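Teemu Nurmi wants me to know that the four-day week at Rautiainen is going well. He says so before I have sat down. The company sells accounting software to small shops, has 39 people on the payroll, and since July has closed its doors every Friday with no cut in pay.

"Output is the same or better," Nurmi says. I ask how he measures output. He mentions closed support tickets, 2,517 of them in the first stretch of the trial. I ask what the number was before. He says the old system logged them differently.

So there is no before. There is a feeling, and Nurmi is the one who pushed for the trial and has given talks on it.

"You can feel it in the building," he says. "People come in on Monday ready to work."

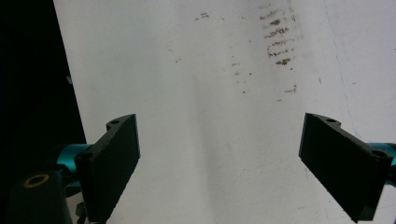

Hilkka Tuominen remembers the Mondays another way. By her account the customers saved up their complaints over three days and the phones were bad until well past lunch, and the hour that used to go to training new hires went to clearing the backlog. She likes the day off and would vote to keep it. She would just like someone to admit that the work moved to other days.

When I put this to Nurmi, he nods for a while. "There's an adjustment period," he says. How long? "It depends on the team."

The hours are worth a closer look. The old week was five days of seven and a half hours. The new one is four days, officially the same length, but the morning meeting now starts at 8 and lunch has been cut short.
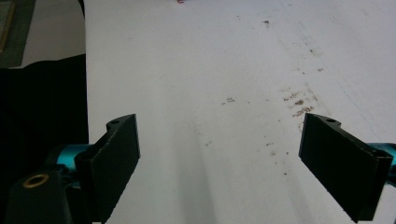 Two people have quit since the change, and Nurmi says neither left over the schedule. He may be right. He also says six applicants for the last opening named the short week as their reason for applying, and that I find easier to believe. A free Friday is a fine thing to put in a job ad.

Would he go back if the numbers came in bad?

"They won't," he says.

But if they did?

"Then I'd want to look at how we were counting."

The trial is up for review in the spring. Nurmi will be writing the report.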